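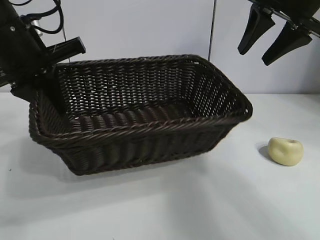 News > Facilities > Sorting Cell

Search this site Enter keywords Go

Two-arm cell at Irngate gets new fingers and a set service schedule

March 15, 2023

The two-arm cell at Sistora's Irngate site is back in use after eight days of maintenance. The work covered the gripper fingers on both arms, the cable bundle on the left arm and the calibration of the tabletop.

The cell handles small produce and woven baskets on a plain white table. Wicker has been hard on it. Strands catch on the fingertips when a gripper comes down at the rim, and the pads on the left arm had worn through on one side. They were last changed in October.

Both grippers now have new black fingers, supplied by Rezaei. The mounting screws were replaced at the same time and marked with paint so that a loose one shows up during the morning check.

The cables on the left arm took longer than planned. The old loop was too short and pulled at the connector whenever the arm reached over a basket to the far corner. Technicians rerouted it above the arm with more slack -- a change already made on the sister cell in Ullport last year.

After the refit the cell was recalibrated and run through 300 test cycles using apples and an empty basket. The left arm approached the basket at the corner while the right arm waited, open, over the table. Grip force on the right arm was lowered twice during the tests to keep from bruising the fruit.

Sistora has also changed how the cell is looked after. Fingers will be inspected every 55 hours of running time and the pads replaced at 924 hours, worn or not. Until now they were changed when an operator reported slipping. The table is to be wiped down at the end of each shift, and loose fibers cleared from the finger joints by hand. Compressed air is no longer allowed for this -- it pushed dust into the joints.

The Ullport cell will move to the same schedule after its next planned stop.

Recent items
Ullport loading dock closed for resurfacing
New badge readers at Irngate east door
Spring shift calendar posted
Spare parts requests move to online form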